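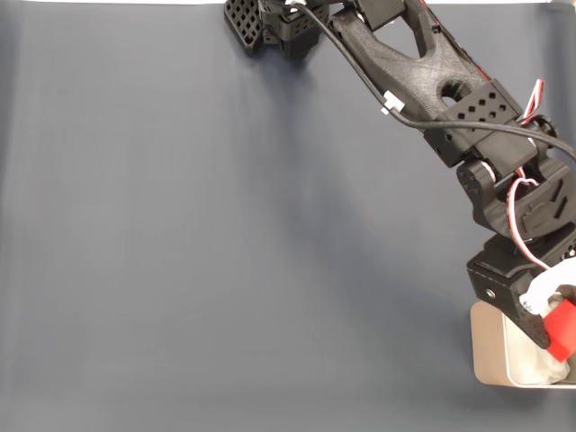
Residents of the upper end of Gilari say the bus cuts planned for October would leave them with no way to get to work before eight in the morning, and several asked at a packed public meeting why the route was chosen at all.

The operator, Druvex, wants to drop the first two morning runs and the last evening run on Route 5, which links Gilari with the rail station at Clatovik. The company told the meeting that the three runs carry too few passengers to cover their fuel and driver costs. Midday service would stay as it is, and weekend buses would not change.

Druvex said the route carried 1034 passengers in its most recent full month, down from 1092 in the same month a year earlier. Of those, 185 rode on one of the three runs now under review.

Riders at the meeting questioned those figures. One woman said the ticket machine on the early bus had been out of order for much of the winter and that drivers had simply waved people on. A man who works at the Hafþórsson bakery said he and his co-workers on the early shift all take the first bus, and that the next one would get them to the door an hour and a half late. The bakery has written to the town in support of keeping the run.

Druvex said it knew about the ticket machine and would check whether the early trips had been undercounted. It did not say when that check would be finished. 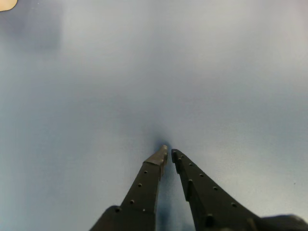
Town weighs subsidy

The town council could pay to keep some or all of the runs going. Under its contract with Druvex, the town already covers part of the cost of the midday service – an arrangement that dates from the closing of the medical office in Gilari, when patients began traveling to Clatovik for appointments.

Council members were split on whether to extend that support. Some said the early bus was the one that mattered most, and that the evening run could be given up if it came to a choice. Others wanted to see corrected passenger numbers before spending anything. A proposal to run a smaller vehicle on the early trips was also raised. Druvex said it had no smaller vehicle at the Clatovik depot and would have to bring one in from elsewhere.

The high school asked that the evening run be kept at least through the end of the school year, as students in band and sports use it to get home after practice. Parents said the drive from Clatovik is hard to fit around evening shifts.

Written comments are being accepted at the town office and at the ticket window in Clatovik station until 03/06/2022. Forms are also available from drivers on Route 5. The council will take up the subsidy question at its next regular session, and Druvex has agreed not to post a new timetable before then.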